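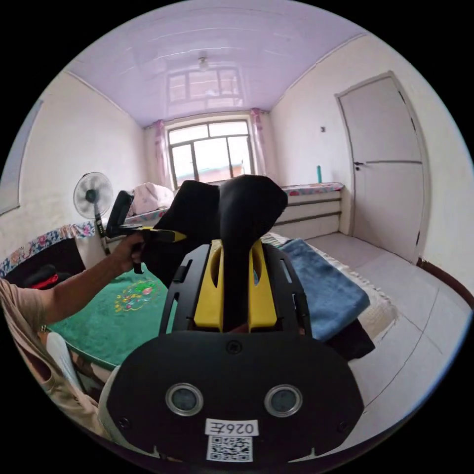

가사 자동화 강의 노트 4: 옷 정리, 어디까지 왔나

1. 천이 어려운 이유
상자나 컵은 잡아도 모양이 그대로다. 옷은 잡는 순간 형태가 바뀌고, 주름 속에 소매나 밑단이 숨는다. 검은 옷은 겹친 부분의 경계가 영상에서 잘 나오지 않아 더 까다롭다.

2. 사람 손으로 모으는 시연
양손에 그리퍼를 하나씩 들고 침대 위의 옷을 다룬다. 손가락 두 개짜리 집게로 할 수 있는 동작만 기록에 남는다.
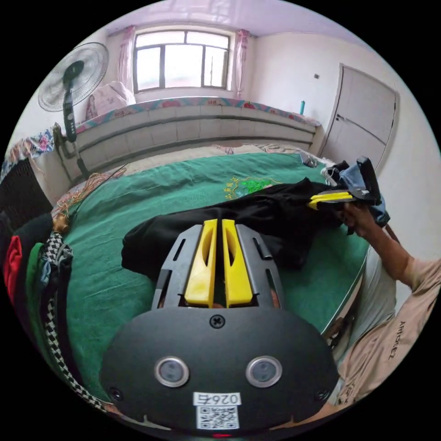

Skastitz 과제에서는 이런 시연을 900회 넘게 모았다. 같은 옷이라도 놓인 상태가 매번 다르므로 횟수만큼 방과 옷의 종류도 중요하다. 수업에서는 그중 14회를 골라 잡는 위치를 비교한다.

3. 현재 수준
펼쳐 놓은 수건 접기는 꽤 안정적이다. 뭉친 옷 더미에서 한 벌을 골라 펴는 일은 아직 사람이 훨씬 빠르다. 가정에 맡길 단계는 아니다.

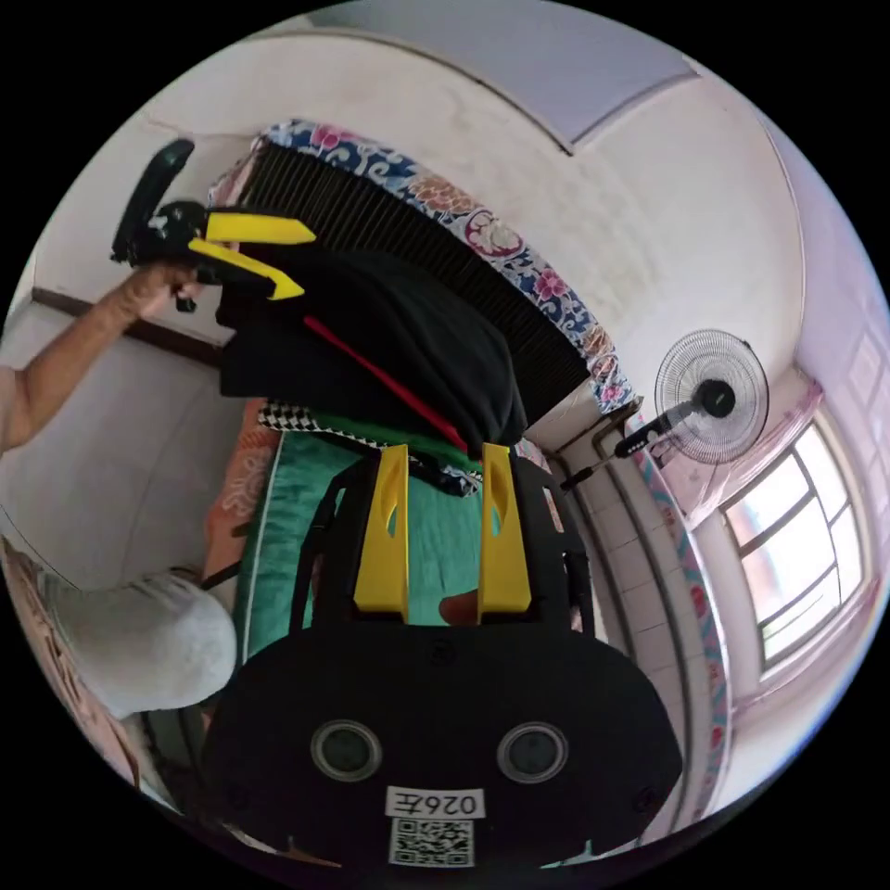 4. 과제
집에서 옷 한 벌을 두 손가락씩만 써서 접고, 다시 잡은 지점을 모두 적는다. 분량은 A4 한 장, 제출은 다음 수업 전까지.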